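# Chapitre 7. Saisir sans abîmer : règles de manipulation des objets souples

Les chapitres précédents ont traité des pièces rigides : un carter, un roulement, une boîte en carton fermée. On en connaît les cotes, on en déduit l'ouverture de la pince, et l'effort de serrage se calcule à partir de la masse et du coefficient de frottement. Une grande partie des articles que l'on demande aujourd'hui à un robot de trier ou de ranger n'entre pas dans ce cadre. Un sachet, une poche de recharge ou un vêtement plié changent de forme dès que les doigts se referment.

Ce chapitre présente les règles de bonne pratique applicables à ces objets. Il suppose acquises les notions de force de préhension et de marge de sécurité (chapitre 3), ainsi que les principes généraux de l'appréciation du risque (chapitre 5). À l'issue de sa lecture, l'étudiant devra savoir rédiger une fiche de préhension, fixer un seuil d'effort et consigner un essai de façon à ce qu'un tiers puisse le reproduire.

## 7.1 Pourquoi des règles particulières

Sur une pièce rigide, un défaut de saisie se voit vite : la pièce glisse ou tombe. Sur un objet souple, la pince peut tenir l'objet et l'avoir pourtant rendu invendable. Un emballage percé, une soudure ouverte ou un contenu écrasé comptent comme des échecs, même si le déplacement a été mené à son terme. La première règle consiste donc à séparer deux critères que les cahiers des charges confondent souvent :

- la **tenue**, c'est-à-dire le maintien de l'objet entre les doigts pendant tout le trajet ;
- l'**intégrité**, c'est-à-dire l'état de l'objet après relâchement, comparé à son état initial.

Le guide interne de la plateforme d'essais de Stornarau, rédigé sous la direction d'Emlyn Powell, impose de noter ces deux critères dans deux colonnes distinctes. Il interdit la mention « réussi » sans autre précision. Nous suivrons cet usage dans les exercices.

L'intérêt de cette séparation apparaît dans la campagne dite Hopkin, qui sert de fil conducteur au chapitre. Sur 1 326 saisies enregistrées, presque 200 satisfaisaient au critère de tenue mais pas au critère d'intégrité. Un relevé à colonne unique les aurait toutes comptées comme bonnes.

## 7.2 Le comportement d'un emballage souple sous les doigts

Un film mince ne transmet pas l'effort comme une paroi. Il se plisse, et chaque pli concentre la contrainte sur une ligne étroite. Lorsque l'emballage contient du gaz, la pression interne augmente à la fermeture de la pince, et les soudures peuvent céder loin du point de contact. Lorsqu'il n'en contient plus, le film s'affaisse et vient se loger dans les creux de l'outil : entre deux mors, autour d'une articulation, dans un perçage.
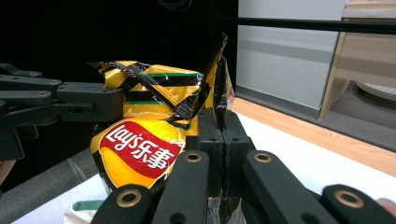 Ce second cas est le plus mal couvert par les procédures courantes. Les essais de qualification sont presque toujours conduits avec des emballages neufs et gonflés, alors qu'un robot de tri reçoit aussi des emballages froissés, ouverts ou vides. La fiche de préhension doit par conséquent préciser l'état de l'objet au moment de l'essai. Un sachet de chips intact et le même sachet déchiré sont deux objets différents et font l'objet de deux fiches.

Il faut aussi tenir compte des éléments rapportés. Une sangle, un élastique ou une étiquette volante modifient localement le frottement et créent un point d'accrochage. Si l'élément fait partie de l'objet livré, il figure sur la fiche. S'il a été ajouté pour l'essai, on le signale dans les remarques et l'on s'abstient de généraliser le résultat.

## 7.3 La fiche de préhension

La fiche tient sur une page. Elle comporte 4 rubriques obligatoires :

1. **Objet** : nature, matière de surface, masse, état (neuf, entamé, vide, déformé).
2. **Outil** : type de pince, nombre de doigts en contact, garniture éventuelle, date du dernier contrôle.
3. **Consigne** : ouverture initiale, vitesse de fermeture, seuil d'effort, condition d'arrêt.
4. **Résultat** : tenue, intégrité, remarques.

La condition d'arrêt mérite une attention particulière. Sur un objet rigide, l'arrêt en position suffit souvent. Sur un objet souple, on retient l'arrêt en effort, complété par une butée de position. La butée protège l'objet lorsque le capteur d'effort ne détecte rien, cas fréquent avec un film vide qui n'oppose qu'une faible résistance.

Les remarques se rédigent en termes d'observation. On écrira « film engagé entre les mors » plutôt que « mauvaise saisie ». Le relecteur doit pouvoir tirer ses propres conclusions.

## 7.4 Présence de l'opérateur

Pendant la mise au point, les mains de l'opérateur se trouvent souvent près de l'outil, en particulier lorsque celui-ci est tenu et guidé à la main. Les règles du chapitre 5 restent applicables. On y ajoute deux prescriptions propres aux objets souples :

- un film coincé ne se retire jamais en tirant dessus pinces fermées ; on commande l'ouverture, on coupe l'énergie, puis on dégage ;
- les points de pincement entre doigts voisins sont repérés sur la fiche de l'outil, y compris ceux qui ne servent pas à la saisie.

Sur le site de Horkton, la procédure exige en outre un contrôle visuel des mors après chaque dégagement. Un fragment de film resté en place fausse les essais suivants, car il change l'état de surface du contact.

## Avant de poursuivre

La section 7.5 aborde le choix du seuil d'effort à partir des relevés de la campagne Hopkin. Le lecteur y trouvera la méthode par paliers employée à Endimside, puis un modèle de fiche à compléter. Il est conseillé de revoir au préalable le calcul de la force minimale de tenue, dont les notations sont reprises sans changement.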